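Chapter 3: Moving Things Along

I love a conveyor belt. My first one lived on a bench just as messy as ours!
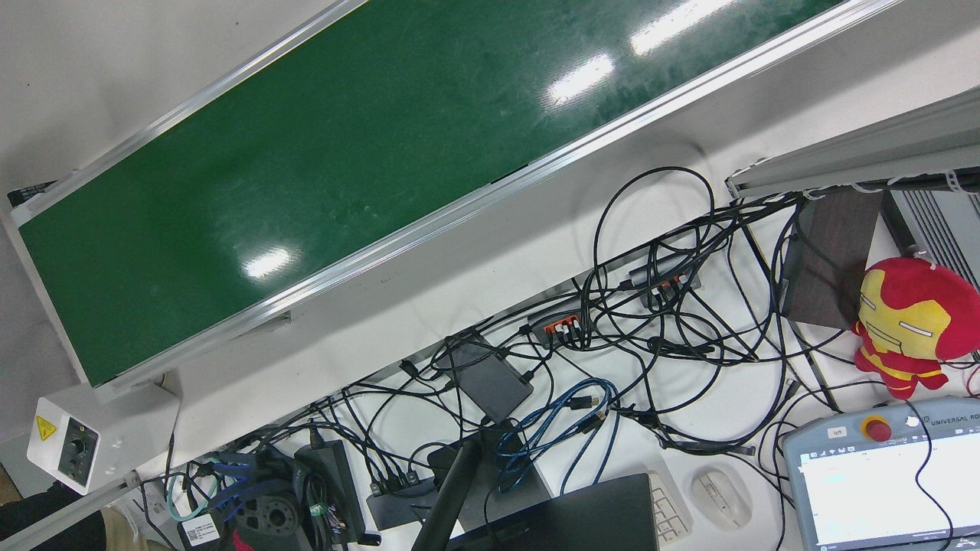
Figure 3.1 Belt, speed knob and cables

Start with the load. A bottle standing upright is a fussy passenger (tall, narrow, full of drink), so we'll meet it first.

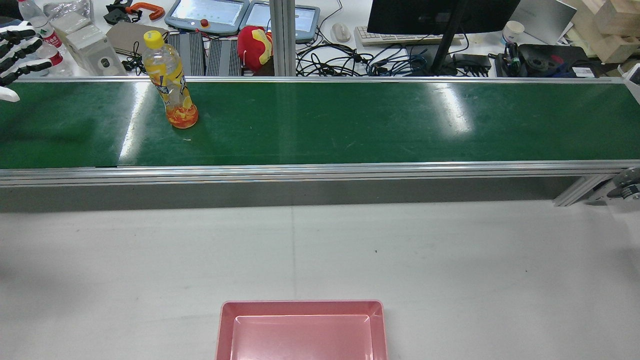
3.1 Know Your Bench

Trace each cable before you touch the knob.
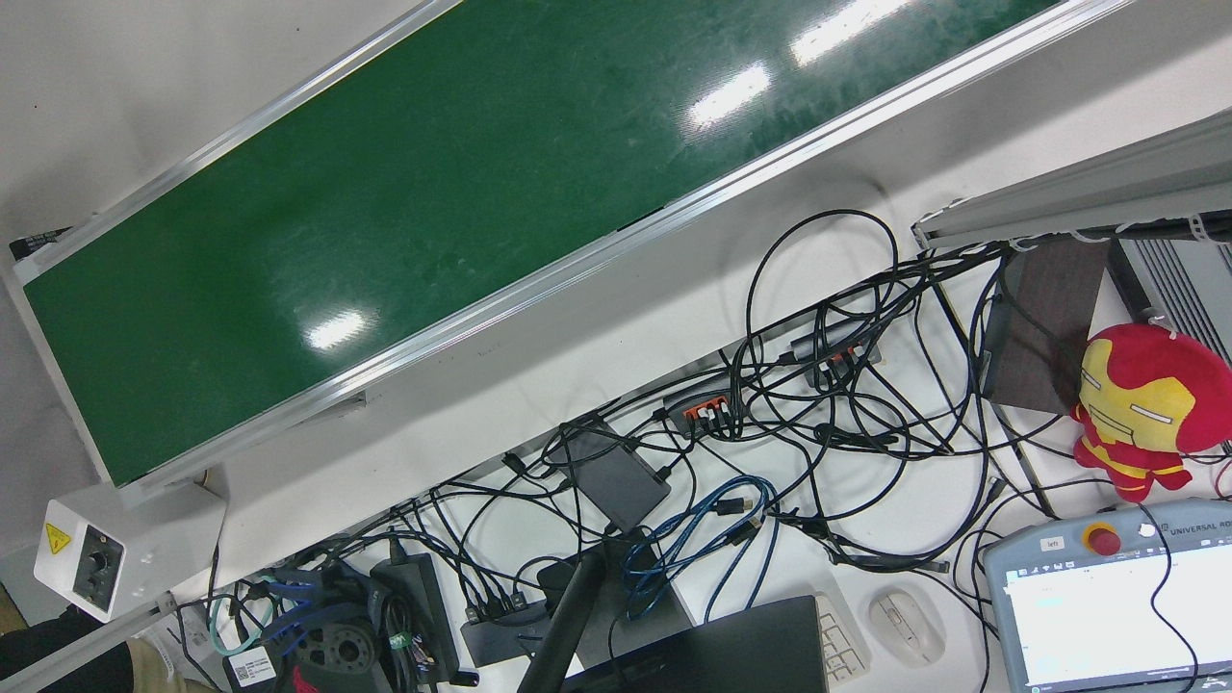 Figure 3.2 Hubs and cords by the rail

Now, where does the bottle go? I like a plain open bin.

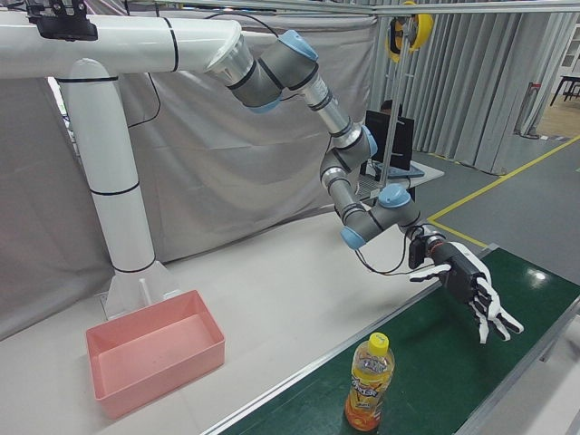

Rakena Department of Materials Handling

Keep your bin close to the belt, and read on!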